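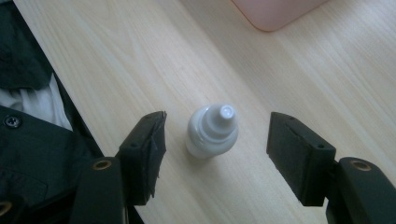 Ticket 249: Hand gripper slips on small bottles, right finger closes late
Opened by: Jacinto Ayala
Where: Brunidley shared workshop, bench by the back wall
Status: Closed
Priority: Normal

Reported problem

The Skuvum hand gripper won't hold small smooth bottles reliably. It closes on them, lifts a few centimetres, and then the bottle tilts and drops out. Boxes and anything with flat sides are fine. It got worse in March after we moved the servo bracket. The right finger also seems to reach the object slightly after the left, so the bottle gets pushed across the table before it is gripped.

Setup

Two fingers on linkage arms, one servo driving both sides. Brass-coloured rings at the arm joints. Controller board is the one from the Markville kit, firmware build 2112. Finger covering is the black stuff from the workshop roll, stuck on by hand. Test object is a small white plastic bottle with a stepped top, no label.

What I tried before opening this

Restarted the controller. No change.
Raised the closing force from 13 to 18 in the settings. Holds a bit longer, then drops in the same way. The servo buzzes at 18 so I put it back.
Wiped the table and the bottle with a dry cloth. No change.
Swapped the USB lead. No change.

Log

Entry 1, 10.20, Ayala
Looked at both fingers close up. The covering on the left one is in a poor state. The edge is frayed, there is a small pointed flap sticking up at the top and torn bits along the lower right side. The right one is better but has small bits standing out along its lower left edge. I cut this covering with scissors when I built it and it was never very straight.

Entry 2, 11.05, workshop desk
Please don't change the force again until the covering is sorted out, otherwise we can't tell which one made the difference. Can you check the finger screws as well? Also, does the bottle drop when it is gripped by the shoulders, or by the body, or both?

Entry 3, 11.40, Ayala
Both. Shoulders are worse. Gripped low on the body it held four times out of six. Gripped at the shoulders it dropped every time. Screws on both fingers are tight.

Entry 4, 12.15, Ayala
Checked the late closing. With the servo off I moved the linkage by hand. Left side moves straight away. Right side has play at the ring near the top of the arm, enough to feel with a fingertip. I took the pin out and the bush behind it is worn oval on the inside. The left bush is round.

Entry 5, 12.30, workshop desk
There is a bag of spare bushes in the drawer marked Zelenák. Use the longer ones. The short ones fit but they work loose. Change both sides while it is apart.

Entry 6, 14.10, Ayala
Both bushes changed. Play on the right has gone. The fingers now meet in the middle and the bottle no longer moves sideways on closing. It still drops when lifted by the shoulders, though later than before. Old covering still on at this point, as asked.

Entry 7, 15.25, Ayala
Peeled off both coverings. The glue had let go along one side of the left finger, so under load the covering was rolling over on itself. Scraped the faces clean and wiped them with alcohol. Cut two new pieces with a knife and a steel rule, a little short of the finger edge all the way round so nothing overhangs. Contact glue on both surfaces, left ten minutes, pressed together in the vice with card on each side.

Entry 8, 15.40, workshop desk
Leave it overnight before testing. The tin says an hour but it creeps.

Entry 9, next day, 09.30, Ayala
Tested at force 13.
Gripped low on the body: 18 lifts, no drops.
Gripped at the shoulders: 18 lifts, two drops. Both times I had the gripper tilted forward and the fingers landed on the slope above the shoulders.
Servo doesn't buzz. Temperature normal to the touch after the last run.

Entry 10, 09.50, workshop desk
That is good enough for this gripper. The faces are flat and won't hold a sloping surface whatever covering is on them. If you want to pick bottles up by the top you need a curved finger. There is a drawing of one in the shared folder but I don't think anyone has printed it yet.

Entry 11, 10.05, Ayala
I'll grip them by the body for now. Happy to close. I may open a separate ticket for the curved finger once I've found out which printer is free.

Resolution

Worn bush on right linkage arm, replaced together with the left.
Finger coverings loose and torn at the edges, replaced on both sides.
Force setting unchanged at 13.

Parts used: two long bushes, one strip of covering. The covering roll is nearly finished, please add it to the order list.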